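Workshop notes: hand or jaws for soft goods?

Thursday, November 2, 2023

The Clunbridge workshop has spent the fall comparing two end effectors on the same arm, and we now have enough runs to report something. One is the five-fingered hand from Skatberg that came in September. The other is the parallel jaw gripper we have used on the Whitelaw cell for years. The work is picking up cloth and laying it down again, which is what the Manar project needs from us by spring.

The jaw gripper is the easy one to describe. It opens, it closes, and it reports its width. With rubber pads on the jaws it takes hold of a fold well enough, provided there is a fold to take hold of. On a flat piece of cloth it mostly slides. We got around this by pushing down and closing at the same time, but that leaves marks on the thinner fabrics and it wears the pads.

The hand takes longer to set up. Mounting it and routing the cable took most of an afternoon, and the controller had to be moved to the other side of the arm so the cable would not catch at full wrist rotation. After that came calibration, which has to be repeated whenever the hand is taken off. Plan on doing it first thing in the morning, before anyone else wants the cell.

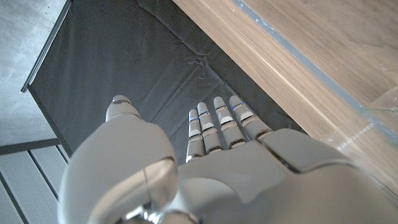
We start every run with the fingers spread and held a little above the cloth, and the wrist camera checks for wrinkles before anything closes. Dark fabric has been harder for the camera than light fabric. The folds do not show up well under even lighting, and turning up the exposure washes out the fingers, which the software also needs to find. A lamp set low to one side helped more than any change in settings.

In all we logged 1525 grasps across both devices. The hand missed 169 of its share, mostly in the first two weeks, and mostly from closing too high. Lowering the approach height fixed a good part of that. The remaining misses are nearly all on stiff cloth pulled flat, where the jaw gripper does no better. We have not yet split the log by fabric type, so please do not quote these numbers as a final comparison.

Speed still favors the jaws. The hand needs a pause before it lifts – without it the thumb gives a little and the cloth slips out. We tried a faster closing profile and went back to the slower one after a day.

Two things are still open. The first is wear on the fingertips, which we will check again once the hand has done more hours. The second is whether the wrist camera should stay where it is. It gives a good look at the fingers but not much of what is under the palm, and a second camera on a stand would cover that at the cost of another calibration.

The cell is booked for Manar runs in the mornings through the end of the month. Afternoons are open, and the sign-up sheet is on the door. If you take the hand off, please leave the adapter plate on the arm and put the screws back in the tray.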